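My wrist and the mouse

Monday, January 22, 2024

In the autumn I started to have pain in my right wrist. First it was only in the evening, when I was cutting vegetables or opening a jar. Then it came also in the morning, before I did any work at all. I translate manuals for a living, so I use the keyboard and the mouse the whole day, and I was a little afraid.

I waited too long before I asked for help. My friend Chie Yoshida had the same problem two years ago and she told me to go to a physiotherapist and stop reading forums at night. She gave me the number of Bheki Mtshali, who has a small practice above the pharmacy. I got an appointment after 16 days.

Mr. Mtshali did not look at my wrist first. He asked me to sit on a chair, put my hands on his desk and pretend that I am working. I felt silly, typing on a desk with no keyboard. He watched for a while and then he touched my right shoulder and said, "Why is this one up?" I did not know that it was up. When I let it go down, the whole arm felt heavier, like after carrying shopping bags.

He explained that my mouse was too far to the right. I have a wide keyboard with the number part, which I almost never use, and the mouse lives on the other side of it. So all day my arm is stretched out to the side and the wrist bends back to the little finger. He also said the pain can have more than one cause, and that he wanted to see me again before he would say much more. I liked that he was careful.

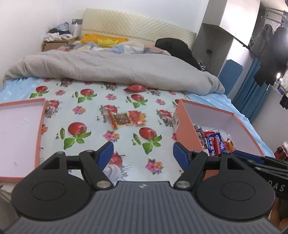
At home I measured my desk. It is an old Rullholm table and it is too high for me, I think it was made for eating. I could not change the legs, so I made the chair higher and put a thick box under my feet. Then I bought a short keyboard without numbers. It cost less than I expected. Now the mouse is close to my body and my elbow stays near my side.

The hardest part was the breaks. I was supposed to stop every 30 minutes and let my arms hang for a moment. I set an alarm on my phone, but when I am in the middle of a long sentence I turn it off and forget. My solution is not elegant. I drink tea from a very small cup, so I must get up often to fill it again.

I also tried to use the mouse with the left hand. For one week I was terribly slow and I closed many windows that I wanted to keep open. Now I use the left hand for reading and for e-mail, and the right hand for the real work. My colleague Hideaki says he could never do it, but he has not tried.

The exercises are simple. I stretch the forearm with the elbow straight, 20 seconds on each side, and then I lower a small bottle of water slowly over the edge of the table. In the first days it hurt a little more and I called the practice. They told me to use a bottle that is only half full, and this was better.

The mornings are good again. In the evening I still feel something if I had a long day, mostly at the side of the thumb. My next appointment is in two weeks and I have already written my questions on a paper on the fridge. The first one is if I can go back to knitting.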